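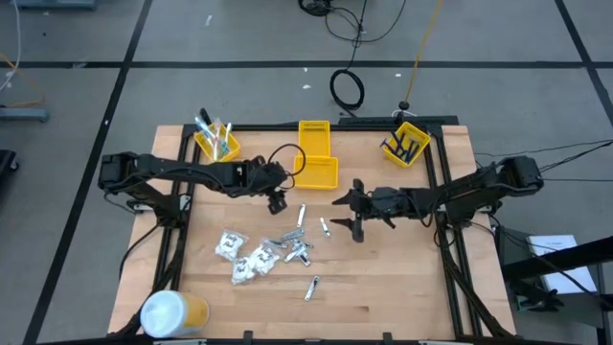
# Home blood pressure monitors: tips before you trust the number

The box for my Sernby cuff says "clinical accuracy." I've seen that line on so many boxes that I skip over it now. What I'd like to know is how the thing does on my arm, in my kitchen, before coffee.

**Sit down first.** Five minutes in a chair, back supported, feet flat, legs uncrossed. Most "faulty" monitors I've been handed were being used by people who had just come up the stairs.

**Measure your arm.** The cuff in the box fits a middling arm. Too small and it tends to read high. Mine is 33 cm around, and the Watkins I tried first was no use to me.

**Skip the sleeve.** Bare skin, cuff at heart level, arm resting on the table. Don't talk while it's running.

**Take 2 readings, a minute apart.** Write both down, even the one you don't like. An app that shows you a smiling heart has not told you anything.

**Check it against the one at your doctor's office.** Bring yours along and ask. If they're far apart, believe the office and send yours back.

**Wrist models.** Grekora sells one for $63 and it's easy to carry. It is also easy to hold at the wrong height, so I'd want a good reason to pick it over an upper-arm cuff.

**Batteries.** Mine takes 4 AAs. I change them every December, whatever the little icon says.

Tamer Shboul, 25 Sep 2020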